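Dimik Panel Kit review – a happy convert to printed panels and extrusion

Rating: very good, with a couple of grumbles

I put off buying the Dimik panel kit for most of last year. I had a drawer of offcuts, a printer that mostly behaves, and a stubborn belief that I could draw my own brackets. Then in July my third homemade bracket split along a layer line and I ordered the kit that same evening. I should have done it ages ago!

What you get is a set of aluminium extrusion in a few lengths, a bag of hex socket screws, the matching nuts, a pair of hex keys, and a licence to download the panel files so you can print them yourself in whatever colour you like. Mine came to 2,338 grams on the kitchen scale, box and all. There's a pre-printed version as well, but if you already own a printer I'd save the money.

I printed mine in grey because grey was what I had. The files are lovely to work with. They're oriented sensibly, they need hardly any support, and the raised rectangles on the face give the panel a fair bit of stiffness for very little plastic. My biggest panel took all night and most of the next morning, and it came off the bed flat. I've never had that with one of my own designs. The fine lines do show, and they catch dust, so go over the panel with a soft brush now and then. I thought about sanding mine and decided I quite like the texture.

The screws deserve a paragraph. Socket heads everywhere, clean recesses, no burrs, and the key seats properly even when you're coming at it from a silly angle with your other hand holding everything up. I've used cheaper ones from Zakeo that rounded out the second time I touched them. I've had this build apart more often than I care to admit and every head still takes the key like new. The bag is meant to hold 50 of the most common size, and I still have plenty left over.
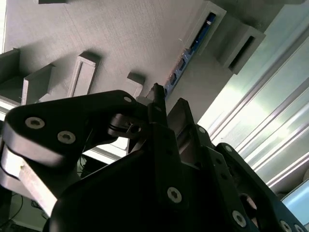
Mounting electronics is where I expected trouble and didn't get any. A slim circuit board sits happily near the panel, and with the extrusion running up beside it you always have something solid to bolt to. If you change your mind about where a thing lives – and I do, constantly – you loosen the nut, slide it along and nip it up again. No drilling, no reprinting, no swearing in the shed.

Grumbles, then. The instructions are a single folded sheet with tiny drawings, and step 2 shows the end bracket back to front. Catalina Paredes posted a corrected drawing on the Bristura forum, so look for hers before you start. The nuts are also a bit tight in the slot until they've been in and out a few times.

I've heard good things about the Valdebenito kit, which has metal panels and costs a lot more. For a workbench like mine, where things get moved every other weekend, I'm very glad I went with this one. I've already ordered another set of extrusion.

Posted January 2, 2020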